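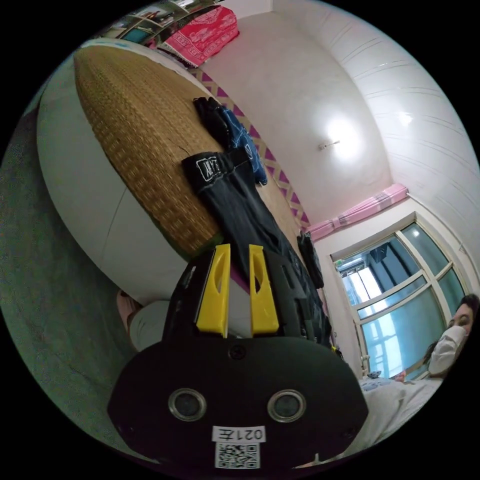
1/ Can a machine fold my trousers yet?

4 min read

I've been meaning to write this thread since March, so put the kettle on, because I do go on a bit once I get started on laundry!

2/ Take a pair of black trousers lying across a bed. You or I would find the waistband, give them a shake, fold leg over leg and be done while thinking about supper. A machine has to work out which bit is the waistband first, and cloth never lies the same way twice.

3/ Then there's whatever sits next to them. A dark, crumpled top with some blue in it is harder again - where's the collar, where are the sleeves, is it even a shirt? Two plain fingers can pinch an edge well enough. Knowing which edge to pinch is the part I'd pay for.

4/ And bedrooms aren't kind places to work. A woven mat on the bed, a patterned blanket folded at the far end, people's knees and feet in the way. My own room is far worse, I promise you.

112 likes · 25 replies

5/ Shop floors are further along, I think. I did 10 years in the packing room at Kerr, and by the time I left we had a Dernent arm that lifted boxes all day without a grumble. Same box, same height, same spot. Give it a jumper and it would hold it up by one cuff, poor thing.

6/ My sister swears by her Gisel floor cleaner, and fair enough, it does the hall beautifully. But she picks up every sock before she lets it go - that's five minutes of housework so the housework can start.

7/ So my answer is: boxes yes, floors mostly, trousers not yet. I'd happily be wrong. If anyone at the Rutirness repair café has seen something manage a whole basket, fitted sheet included, do please tell me all about it below.

50 shares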